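靴の寄付・再生事業「Dolo」 進捗報告(4月分)
報告者:セシリア・アジェマン(Cecilia Agyeman)

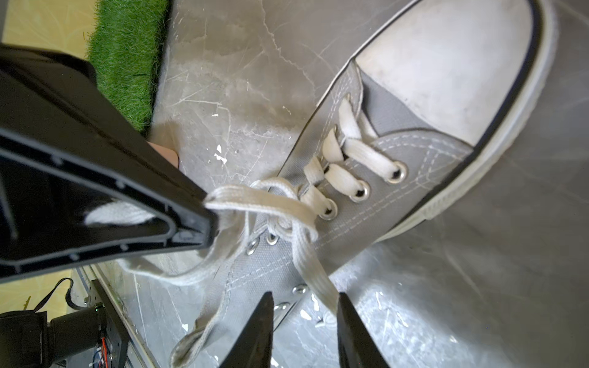 いつもご支援をいただき、ありがとうございます。4月の作業の進み具合を報告いたします。

1. 受け入れと仕分け
今期に届いた靴は404足です。そのうち179足は、まだ十分に履ける状態と判断して、洗浄と紐の作業に進めました。のこりは仕分けの途中です。底がはがれた靴については、Trosentの倉庫に分けて置いてあります。キャンバスのスニーカーが一番多く、革靴は前回の報告のときより少なくなりました。

2. 洗浄
つま先の白いゴムの汚れは、やわらかいブラシと薄い石けん水で落としています。こすっても灰色の跡がのこる靴がありますが、割れがなければ合格にしています。この基準は、ポラットさんと相談して決めました。強い洗剤は布の色を変えるおそれがありますので、使用をやめました。

3. 紐の作業
予定より時間がかかっているのは、この工程です。平たい白い紐は、通しているあいだにねじれやすく、ゆるみもそのままのこります。一度ゆるめて、つま先の側から順番に引き直す必要があります。また、上のほうの穴まで紐を通していない靴がよくあります。配布先のQuayeからは、全部の穴に通した状態で渡してほしいという希望をいただきましたので、4月の途中から手順を変更しました。左右の紐の長さをそろえることも、確認表に加えました。
紐の作業まで終わった靴は70足です。目標には届いておりません。遅れをお詫びいたします。

4. 費用
交換用の紐とブラシの購入は、予算の範囲内です。領収書はギュエランさんがまとめて、別にお送りします。乾燥用の棚をもう一つ買いたいと考えていますが、これは次の期の予算でお願いするつもりです。

5. 今後の予定
クアンサさんが紐の作業に加わることになりました。次の報告までに、洗浄の済んだ靴の紐をすべて直し、Quayeへ最初の箱を送ります。子ども用のサイズは18足しかありませんので、Cadusの窓口でも集める相談を始めています。返事はまだいただいておりません。

箱に貼るサイズの表示について、ご希望の書き方がありましたら、お知らせください。センチメートルだけでよいか、ヨーロッパのサイズも必要か、まだ決めておりません。

2023年4月19日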